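# A Wood Top on a Metal Frame

Butcher block was developed for cutting, and most of the advice written about it still assumes a kitchen. A growing share of it never meets a knife. It goes into workrooms, print rooms and shared studios, where the load is paper, hand tools, clamped equipment and forearms. The requirements there are different, and so are the ways in which a top fails.

The workroom at Planidmont replaced its painted board tops with butcher block last October. Zaid Sfeir, who runs the room, had two conditions. The surface had to be light enough in color for a small dark part to be found on it, and it had to be repairable in place. Painted board met the first condition and failed the second. Once the paint chipped, the core took up moisture and swelled, and the only repair was a new board.

The new tops were made by Issa Fakhoury, a joiner who had previously built mainly kitchen counters. He describes the job as a counter with the difficult parts removed: no sink, no cooktop, no standing water. What it has in their place is a metal frame, and most of the design work went into how the two materials meet.

## Strips and grain

A butcher-block top is a set of strips glued side by side. In the end-grain type, the cut ends of the fibers face up, and a blade passes between them. In the edge-grain type, the strips lie lengthwise and the fibers run along the surface. End grain suits chopping. Edge grain is stiffer over a span, costs less to make and takes a smoother finish, and it is the usual choice for a table.

The strips are rarely matched for color. Fakhoury sorts out knots and pith but leaves light and dark strips as they come off the pile. A matched top shows every later repair as a patch. A mixed one absorbs it, since the eye already expects a change of tone at each joint.

Moisture content matters more than color. Stock delivered at 14 percent is too wet for a heated room. Fakhoury stacks it indoors with spacers until the meter reads below 12, and he does not glue until readings at both ends of a board agree. A top glued too early will shrink across its width in its first winter, and the joints near the edges open first.

## The finish

Three types of finish were tried on offcuts. Plain oil gave the best feel and the worst stain resistance; a ring of coffee was still visible after sanding. A hard film was the opposite, and a dropped screwdriver left a white bruise that could not be repaired without stripping the whole board. The room settled on Musis, a wiping finish that can be built up to a gloss and recoated locally.

Gloss is a debatable choice for a work surface. It reflects ceiling lights, and people who read drawings at the table for long periods tend to complain about it. Against that, dust and crumbs are easier to see on it, and a damp cloth picks them up in one pass. Sfeir's view is that a person can move a drawing more easily than he can schedule a deeper cleaning.

Each coat was left for 48 hours. Between coats the surface was rubbed with a gray pad, always along the strips. Cross-grain scratches disappear under a wet coat and return when it cures. 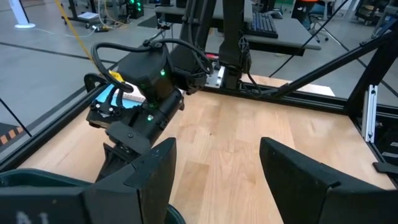 Lighter and darker strips in the pale wood, with black rail at the left side and along the back.
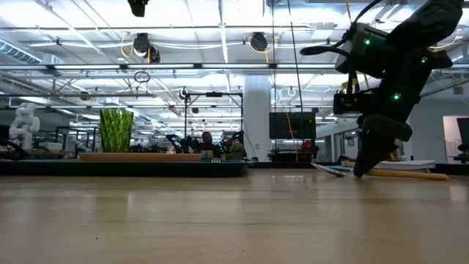

## Fixing wood to metal

Wood moves across the grain with the seasons. Aluminum responds mainly to temperature, and by a much smaller amount indoors. A top screwed tight to a rail at both the front and the back has nowhere to go, and it will cup, split or pull its fasteners.

The standard remedy is the slotted hole. Fakhoury fixes the top firmly along one line only and runs every other screw through a slot cut across the grain. A washer spreads the load, and the screw is tightened until it seats and then backed off slightly. He leaves a narrow gap wherever a rail stands beside the long edge of the wood. The gap collects dust, and he has been asked several times to fill it. He declines, and suggests a thin brush.

Anything heavy should be carried by the frame, with the wood left to act as a surface. A column or post bolted into the top alone will work its holes oval under repeated side loads. A metal plate fastened to the rail takes those loads directly and can be removed without leaving a mark on the table.

The underside receives the same number of coats as the upper face. This step is often skipped because it cannot be seen. A top sealed on one side gains and loses moisture on the other, and the resulting curve is usually blamed on the frame.

## What sits on it

Flat, light items cause more trouble than heavy ones. A stack of paper left in place through a sunny season shields the wood beneath it, and the exposed area changes color while the covered area does not. The result is a clean rectangle. Moving the stack every few weeks prevents it. Once it has formed, time and equal light will reduce it, and sanding will remove it if the top is thick enough to spare the material.

Rubber feet are the second hazard. Some compounds soften a film finish and leave a tacky ring. Sfeir uses Porkix felt discs under anything that stays put, and replaces them when grit becomes embedded in the felt, at which point they scratch.

Long tools with a pointed or bladed end are best laid flat, with the edge clear of the front of the table. A slope in the floor too small to notice is enough to roll a round handle. The Planidmont tables were leveled along both axes before the finish was applied, using the adjustable feet of the frame.

## Care and renewal

Daily care is a cloth, slightly damp, followed by a dry one. Moussa soap is used once a week, diluted further than the label suggests. Ammonia cleaners are kept out of the room, as they can darken some timbers and dull the gloss.

Local repair follows a fixed order. The damaged area is sanded along the grain to the nearest glue line on each side, wiped clean and given two thin coats. Stopping at a glue line places the boundary where a change in tone already exists.

Full renewal is set by use, and the Planidmont schedule calls for inspection after 1,000 hours of work at each table. The test is a drop of water placed where forearms rest. If it beads, the finish is intact. If it spreads and the wood darkens, the table is cleared at the end of the shift, sanded and recoated.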